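Small claims or hire someone? Landlord kept my deposit and now says I owe more

Posted in: Renting & Legal Basics
Viewed 3,768 times

kettle_and_toast
Member, 5 posts

Hi all, long post, sorry in advance. I moved out of a one-bedroom in Kenolbridge at the end of September after three years. The management company is Bhuiyan Residential. I left the place clean, took pictures on my phone, handed over both sets of keys and got a text back saying "received, thanks." So far so good.

Then in October I got a letter saying they were keeping my whole deposit, plus I owed them another $331 for "kitchen restoration and appliance." No receipts, no list, just that one line. I called and the woman in the office told me the microwave that came with the unit had been replaced and the counter had to be refinished. That microwave was there when I moved in and it was still heating soup the morning I left! I never had a complaint from them in three years, not one.

I've written back once, by email, asking for an itemized list. They answered with the same letter attached again.

My questions are really these. Do I need a lawyer for this or is small claims meant for people like me? My cousin used a lawyer for a lease thing and paid $200 just for the first meeting, and I can't see spending that to get back a deposit that isn't huge to begin with. And if I file, can they turn around and come after me for the extra money? That second part is what keeps me up at night. I've never been in a courtroom in my life, not even for jury duty.

Thanks for reading if you got this far.

porchlight77
Regular

Oh I feel this one. I went through nearly the same thing two apartments ago and I did it without a lawyer, so let me tell you how it went for me (your state may be different, so look up your own rules before you do anything).

First thing I did was write a real letter. On paper, dated, with my new address on it, saying how much I wanted back and by what day. I sent it certified and kept the green card when it came back. The judge asked to see it practically before I'd sat down, and I was so glad I had it. Email is fine as a backup but people can claim they never saw an email.

Second, find out what your state gives a landlord as a deadline for the itemized list. Lots of places have one, and in some of them a landlord who misses it loses the right to keep anything at all. One line saying "kitchen restoration and appliance" would not have cut it where I live. Your court's self-help page probably has it in plain English — mine did, and the clerk at the window pointed me to the right form, though she was careful to say she couldn't give me advice. 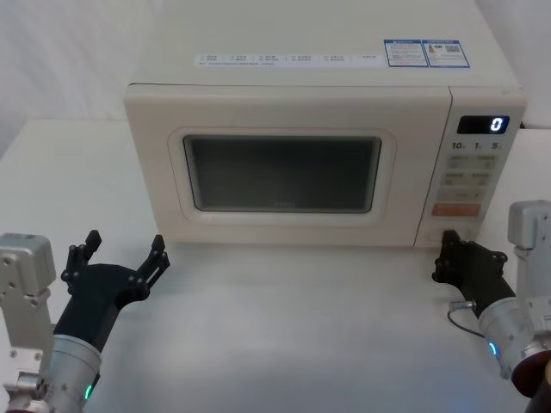 porchlight77
Regular, Renting & Legal Basics

Adding a bit more now that I've had my dinner. About the appliance. Ask them how old it was. A landlord generally can't charge you for a brand new one when the old one had most of its life behind it, and normal wear is supposed to be on them. Did you fill out a move-in checklist? Mine had a line for every appliance and I'd written "works, some scratches" next to the stove, and that one little note knocked a whole charge off. If you don't have your copy, ask them in writing for theirs.

As for them coming after you, yes, they can file a counterclaim. Bhuiyan's people might do it just to scare you. But then they have to prove it, with receipts, in front of somebody, same as you. In my case the landlord threatened it twice and then never filed. I can't promise yours will be the same.

On the day, I brought three copies of everything in a folder, one for me, one for the judge and one for the other side. My whole hearing was shorter than the wait to get in. I was shaking and I still got most of it back.

Zesum
New here

just dont pay the extra. they always fold. my brother never paid his and nothing happened

old_docket
Retired paralegal

I'd be careful with the answer just before mine. Ignoring the bill can work out fine, or it can end up with a collection agency, and then you've got two sets of people to argue with. Dispute it in writing, even if it's only two sentences, and say you don't owe it and why.

I worked in a small office for a long time and we turned away deposit cases every week. They weren't bad cases, the fee would just have eaten the money. What we usually told folks was to call legal aid first and see if they qualified, and if not, to pay for one short consultation and do the rest themselves. Some lawyers will look over your papers for a flat fee and never go near the courthouse. Also check whether your state lets a tenant ask for extra damages or attorney's fees when a deposit is kept in bad faith. If it does, a lawyer may be a lot more interested in talking to you, and the landlord may be too.

One more thing. Look at your lease for who the landlord is on paper. Management companies often aren't the owner, and people file against the wrong name and have to start over. I saw that more than any other mistake. If the lease says something like "Cosis Properties, by its agent," ask the clerk how to list both.

kettle_and_toast
Member, 5 posts

Thank you both so much!! I dug out my lease and you were right to bring it up — the owner is a different company, I had never even noticed. The move-in checklist was stapled to the back, too, and it says "microwave, used" in their handwriting. I'm typing up the letter tonight and it goes certified in the morning.

Last edited Nov 9, 2018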